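「材料を全部並べてから作る」は本当に楽なのか

10/09/2025

ハンバーガーを家で作るときは、具材を種類ごとに透明な容器に分けて、真ん中にトレーを置いて、そこで組み立てなさい。最近この手の話をよく見かける。料理のサイトでも雑貨屋の売り場でもやたらと勧めてくる。きっかけはプレリダ(Plerida)の店頭に貼ってあった「時短バーガーセット」という紙で、透明容器が一つ371円、トレーが1,330円。容器は当然、一つでは足りない。

時短って、何の時間が短くなるんだろう。

パンは袋から出せば済む。レタスはちぎってざるに入れておけばいい。わざわざ容器に移したら、あとで洗うものが増える。組み立てるのが少し速くなったとして、そのぶん流しの前に立つ時間が延びるなら、差し引きはどうなるのか。売り場の紙にはもちろん書いていない。

そう言ったら、知り合いのケディル・タミル(Kedir Tamiru)さんに「やってから文句を言ってください」と返された。彼は以前マモ(Mamo)という小さな食堂で仕込みをしていた人で、並べる派である。曰く、楽になるのは手を動かす時間より、探す時間のほうらしい。冷蔵庫を開けて、閉めて、また開けて、というあれだ。うちの冷蔵庫はそんなに広くないし、探すほど物も入っていないのだが。

それでも一応、置き方の決まりは聞いておいた。パンは左、レタスは奥、残りの具は右。手前の真ん中を空けてトレー。パンは切り口を上にして置くところから始める。左利きなら逆でいいんですかと聞いたら、少し考えてから「たぶん」と言った。この「たぶん」で私の信用はだいぶ下がった。決まりというのは大抵、最初にやった人の癖がそのまま残っただけではないかと思っている。

もう一つ気になるのは、透明であることがそんなに大事なのかという点。中が見えるから残りがわかる、と説明される。でも蓋をしないで上から覗くなら、白い器でもホーローでも中は見える。ガラスのボウルなら家にある。透明の四角い容器でなければならない理由は、重ねてしまえること以外に思いつかなかった。

トレーについては、正直なところ反論が弱い。まな板の上で組み立てると、野菜を切ったあとの水気がパンにつく。皿の上だと縁が高くて、横から手を入れにくい。縁の浅い、底の平らなものが一枚あるのは悪くない。ただしそれに1,330円を払うかどうかはまた別の話で、オーブンの天板で何が困るのか、いまだに誰からも説明を受けていない。
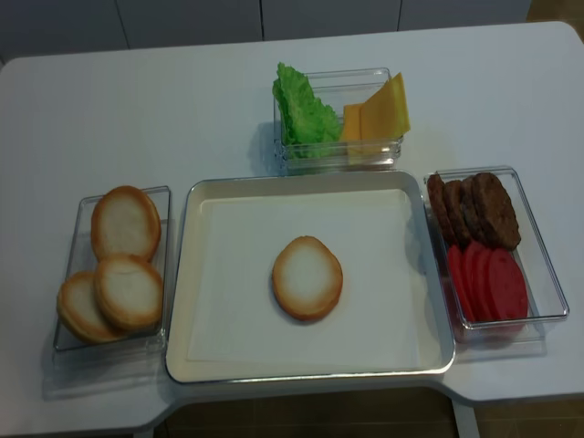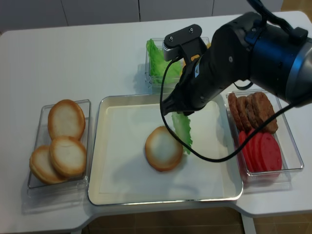
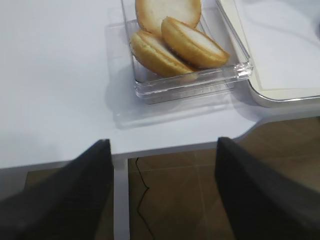 レタスの扱いにも言いたいことがある。きれいに縮れた葉を一枚そのままのせると見栄えはいい。けれど食べるときに一口目で葉がまるごと抜けて出てくる。あれを我慢して食べるのが正しいハンバーガーだと言われたら、私は正しくなくていい。家で食べるなら小さくちぎる。タミルさんはここだけは譲らず、葉の縁がパンから少しはみ出しているのがいいのだと言う。店の人の美意識なのだろう。こちらは客に出すわけではない。

時間のことも書いておく。一月に何の準備もせずに作ったときは、焼くところから食べ始めるまでがちょうど30分だった。並べる方式でも、容器に分ける手間まで入れたら約30分。つまり同じである。「組み立てだけなら速い」という反論は聞いたが、それは短いところだけ測っているからだ。掃除機をかける時間に、家具をどかす時間を入れないのと似ている。

では人数が多いときはどうか。たとえば11人分なら、私も並べると思う。一人ずつ冷蔵庫を開けられてはかなわないし、好きな具を自分で取ってもらうほうが揉めない。つまりこれは大人数向けのやり方で、二人分の夕飯に持ち込むと洗い物だけが目立つ。売り場の紙に「六人以上の方に」と小さく書いてあれば、私もここまで疑わなかった。

ちなみに容器はまだ買い足していない。プレリダの隣の棚にあったズルミックス(Zullumix)という仕切りつきのほうが、一つで二種類入るぶんましかもしれないと思っているが、仕切りの角は洗いにくそうだった。次に行ったら指を入れて確かめてくる。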